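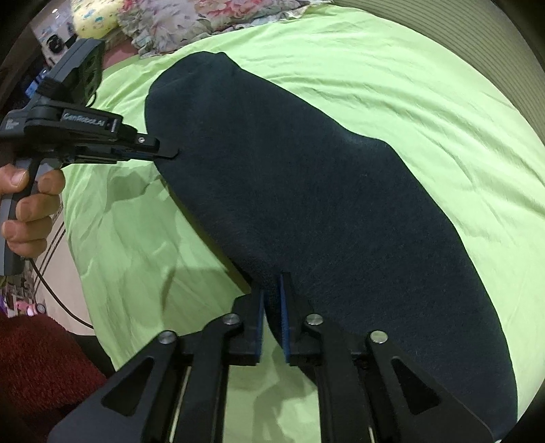
The lime sheet, evening, May

New sheet day!! I have been waiting for the lime green one from Vustavell since I saw it on their page, and it is so much brighter than I dared hope. The whole room looks like the inside of a tennis ball. I love it. I put it on before I even had coffee, and then of course I used it as my folding table, because I always fold on the bed and I'm never going to change.

Dark things look amazing on it. I fold a black or navy top on my gray blanket and I can hardly find the edges, but on lime every corner jumps right out at you. I could see every crease and every speck of lint too (the lint roller is going on the shopping list, first line, underlined).

I'm still on my big folding kick. Tonight I did the dark pile, all of it, and I tried the method from the Štěpánek booklet I picked up at the library sale for 2 dollars. It's 152 pages long and it is all about folding! There's a whole chapter on collars. I have only read the part on knits so far and I already feel like a new person. The trick is to stop tugging. You lay the thing down, you smooth it from the middle out with a flat hand, and you fold toward yourself, slowly. I've been yanking on sleeves my entire life.

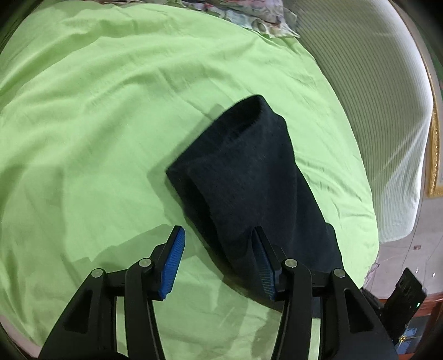
The fuzzy ones are the hardest, because they puff back up and the layers slide off each other, and a fold that looked sharp a second ago goes round and soft. The booklet says to make fewer folds with knits and let them be a bit fat. Fine by me! I did nine pieces that way and they all fit in the second drawer, standing up in a row like files. I opened and shut that drawer way too many times just to look at them.

I used the Jirnard dividers, finally. They have been in the closet in their wrapper since the move. One is a hair too wide for the drawer and has to go in at a slant, so I might trim it, or I might just put socks on that side.

Also washed the pillowcases, with the Retness soap that smells like cut grass, and now the bed smells the way it looks. Should I get the curtains in lime too? Probably too much. I want to, though.

Tomorrow: T-shirts, then the scary shelf with the towels. And read the collar chapter. It's late and I still have to clear the last stack off the bed before I can get in it.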